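Chapter 9
Small Things: Sorting and Storing Accessories

In this chapter
Sorting small items by type and material
Choosing a tray, box, or hook
Keeping a ten-minute routine

Words to know: accessory, category, container, tangle

Most people own more small accessories than they think. When the students in a home skills class in Kivville emptied their drawers and bags for this unit, one household turned up 30 hair ties and 12 bracelets. Some of the bracelets had not been worn since April.

Small items are hard to store for two reasons. They slide under larger things, and they catch on each other. Beads hook into elastic, and chains wrap around ribbon. A drawer that was neat on Monday can be a knot by the end of the week.

The first step is to bring everything to one flat place. A table works. So does a bed, if it is made and the cover is pulled smooth. Set a shallow tray in the middle and put the small pieces in it. Long items, such as lanyards and belts, can lie beside the tray until you are ready for them.

Next, sort by category. Hair items go together, and wrist items go together. After that, sort again by material. Fabric can be folded or pressed flat. Beads and metal need room so that they do not scratch or snag. Check each elastic as you handle it. If it has lost its stretch, mend it or throw it out.

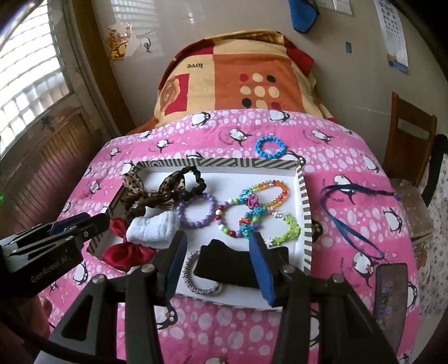 Figure 9.1 Hair accessories and bracelets on a tray. The scrunchies and satin bow are fabric; several of the bracelets are beaded.

Look at Figure 9.1 before you read on. Decide which pieces you would store flat and which you would hang. The blue beaded bracelet and the navy lanyard are outside the tray. Where would you put each one?

Section 9.1 covers containers. You do not need to buy any. An egg carton, a jar lid, or a muffin pan will hold a small collection. Section 9.2 follows the Quiambao family of Grivanside as they set up one shared shelf for four people.

Before you begin: Empty one drawer at home. List what you find in your notebook under two headings, Keep and Let Go. Bring the list to class.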